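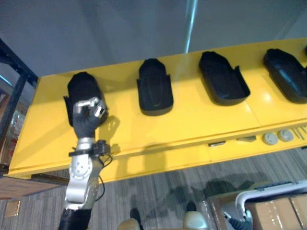
Caderno da oficina - bancada amarela
Terça-feira, 25 de março

Cheguei cedo, com a cabeça ainda no problema de sexta, e acabei por passar a manhã inteira à volta dos tabuleiros pretos, aqueles em forma de sapato a que a Bronwyn insiste em chamar "as barquinhas" (e que, de tanto ela o dizer, já aparecem com esse nome em duas etiquetas da estante). Deixo tudo escrito com algum vagar, porque na quinta não estou e quem pegar nisto vai querer saber em que pé ficámos.

Primeiro, a arrumação. Os tabuleiros estão agora numa só fila ao longo da metade de trás da mesa amarela, com a biqueira virada para o fundo e um intervalo parecido entre todos. Até aqui cada um os punha como lhe dava jeito, uns de biqueira para a frente, outros atravessados, e depois perdia-se tempo a endireitá-los antes de começar. A metade da frente fica livre para apoiar os antebraços, o caderno e o que for preciso. O Rawiri Stubbs defendia a fila à frente, por estar mais à mão, e eu percebo, mas no lote de janeiro tivemos peças no chão por causa disso mesmo - uma manga que passa, um cotovelo distraído, e lá ia uma.

As juntas entre os painéis do tampo dão boa referência para alinhar, embora se vejam mal. Pensei em riscar uma linha a lápis e desisti, que o brilho do amarelo não agarra a grafite. Experimentei fita de papel num canto: cola bem, sai bem, e não deixou marca ao fim de uma hora. Se a Natsumi concordar, ponho uma tira a todo o comprimento. Ela é que trata da mesa e não quero mexer-lhe sem perguntar.

Segundo, a luz. O tampo é lindíssimo, alegra a sala toda, mas faz um reflexo do lado direito que me obriga a andar com a cabeça de um lado para o outro para ver o fundo das peças. Com o preto em cima do amarelo o contorno lê-se muito bem, isso é verdade, e foi por isso que escolhemos esta cor. O que custa a ler é o interior: o sulco moldado é ténue e some-se assim que a luz vem de chapa. Hoje rodei as peças uma a uma contra a janela e apontei o que vi. Para a semana gostava de experimentar o candeeiro de braço que veio de Melstead, pousado baixo, de lado, com a luz quase rasante. O Grimshaw diz que já fez o mesmo com formas de couro e que resultava.

Terceiro, as peças propriamente ditas. Do lote de 127 vi 30 esta manhã, com calma. Separei as que têm as abas do calcanhar mais abertas, duas superfícies achatadas que se afastam para os lados e que encaixam de maneira diferente no carro de transporte. Não sei se é do molde ou se é de terem sido empilhadas ainda mornas; inclino-me para a segunda hipótese, mas sem provas nenhumas. Fica a pergunta para a Nathalie, que esteve na desmoldagem e costuma lembrar-se destas coisas melhor do que o registo.

O bordo baixo tem vantagens e desvantagens. Vê-se logo o que está lá dentro e chega-se ao fundo sem torcer o pulso, o que é um descanso. Em compensação, há pouca parede para agarrar. Com luvas finas pega-se bem pelo lado; com as grossas, escorrega. Tomei nota de usar só as finas nesta bancada e de devolver as grossas à gaveta de baixo, onde deviam ter ficado desde o princípio (fui eu que as trouxe para cima, confesso).

Para a limpeza usei pano de microfibra com água e uma gota de sabão neutro, e depois um pano seco. Nada de álcool por enquanto. Numa peça de refugo, a 261, o álcool deixou uma mancha baça na zona da biqueira, e gosto demasiado daquele acetinado do interior para arriscar nas boas. Na mesa, o mesmo sabão, e convém insistir no rebordo grosso da frente, que apanha as dedadas de toda a gente.

Por fazer:

Perguntar à Natsumi pela fita.
Pedir à Cudell mais panos, que os nossos já largam pêlo.
Montar o candeeiro e voltar a ver o sulco nas peças que apontei com um "?" no registo.
Pesar cinco peças de aba aberta e cinco das outras. O valor da ficha é 700 g por par e quero saber se a diferença nas abas se nota na balança.
Responder ao pessoal de Brasov, que anda há que tempos à espera das medidas do calcanhar.
Etiquetas novas. Bronwyn, se leres isto: com "tabuleiro" escrito por extenso, e "barquinha" entre parênteses, se fizeres mesmo questão.

Acrescento da tarde: a Nathalie passou por cá e disse que as peças foram mesmo empilhadas antes de arrefecerem por completo, mas só as da última fornada. Falta cruzar isso com os números do registo, que estão na pasta azul em cima do armário. Não lhe cheguei sem escadote e o escadote estava emprestado - fica para amanhã de manhã.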